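Toaster oven

A toaster oven is a small electric oven that sits on a worktop or table. Also called a mini oven, and in older catalogues a table oven. It toasts bread, warms leftovers, melts cheese and bakes small amounts of food that would be a waste of a full-sized cooker. Not the same as a toaster (slots, bread only) or a microwave.

Construction

A metal box, open at the front, closed by a door with a glass window. Heating elements run across the top and bottom of the inside, usually as thin tubes. Between them a wire rack, and under that a crumb tray that slides out. Most doors are hinged along the bottom and drop down towards the user. Side-hinged doors are less common, and have the handle running upright. They need clear space in front and to one side.

Outer casings are black, white or bare steel. Many models have a dark casing with a stainless steel front, as this hides scorch marks round the back and still wipes clean where hands go.

Controls

Usually knobs. The simplest ovens have 2, one for heat and one for time. The timer is often clockwork and rings a bell at the end. A third knob, where fitted, picks the top element, the bottom or both. Later models add push buttons for light or for stop. The Nodon range put its knobs below the window instead of beside it, which made for a narrower oven but put the controls close to hot trays. Dropped after a few years – the layout came back on the Lukholm compact.

Sizes

Given in litres or, in shop leaflets, in slices of toast. A small oven holds 2 slices, a middling one 4 to 6. The Heffernan family oven has an inside volume of 19 litres and takes a whole small chicken, though the skin tends to catch on the upper element. Larger ovens may have 3 rack heights.

Use

Toast takes longer than in a slot toaster and dries out more. Better suited to things with a topping: cheese on toast, garlic bread, small pizzas, pies for one. Fruit can be done too, halved strawberries or orange slices on a lined tray at low heat, until the edges go sticky. Bananas are baked in there skins and split open after. Cups and mugs should not go in unless marked ovenproof. Same for plastic plates.

Placing

Stands on a flat, heat-proof surface with a gap behind and at the sides. Nothing stored on top. In shared kitchens and bedsits it often ends up on the dining table, next to plates and cups, wich is handy but leaves little room to put down a hot tray. 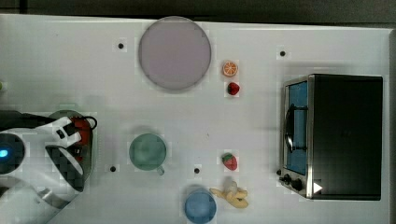
Toaster oven with a steel front and upright handle, on a white table with a plate, cup and mug.

Cleaning

Unplug, let it cool. Crumb tray out first, then the rack. Warm soapy water for both. Inside walls with a damp cloth only, no spray on the elements. Glass can be done with a paste of bicarbonate of soda, left for an hour and wiped off.

Toy versions

Play kitchens often include one, sold with pretend food. The Momeo set has a door that opens and a timer that clicks but doesn't ring.

See also: Toaster, Grill, Microwave oven, Play kitchen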